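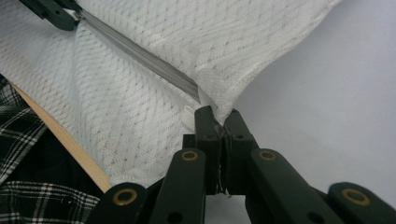 Washing wool blankets in a front loader, spin speed question. The machine is a Cenach, lowest spin 400, next step 1000. Two blankets from the Mösli mill shop came out fine at the low setting but took up to 40 hours to dry flat. Smaller items go in zipped white knit covers with an openwork pattern, and the fabric puffs up on both sides of the zipper where it creases. Does 1000 felt the wool, or is that only heat and agitation?

plalamier_dan
Heat and agitation. Spin presses the load against the drum and it barely moves. I run 1000 for 3 minutes.

Florian Schnyder
Disagree in part. The ramp up to speed includes tumbling to balance the load, and a heavy wet blanket can rebalance several times. My 1911 pattern blanket lost width that way.

plalamier_dan
Was the rinse colder than the wash? Temperature shock would explain it.

Florian Schnyder
Both at 30. Same detergent (Aleo wool).

hk_rinse
Bag type matters too. Fine mesh drains well in the spin. Close the zipper fully and don't overfill. 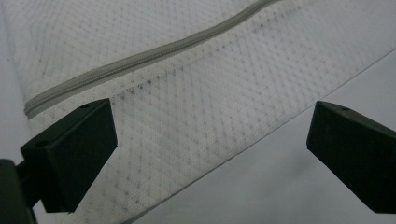

White mesh bag, gray zipper

plalamier_dan
A bag won't fit a full blanket. For that I'd roll it in towels first, then spin only.

Florian Schnyder
Spin only still balances on my machine. Check the manual for a separate drain cycle.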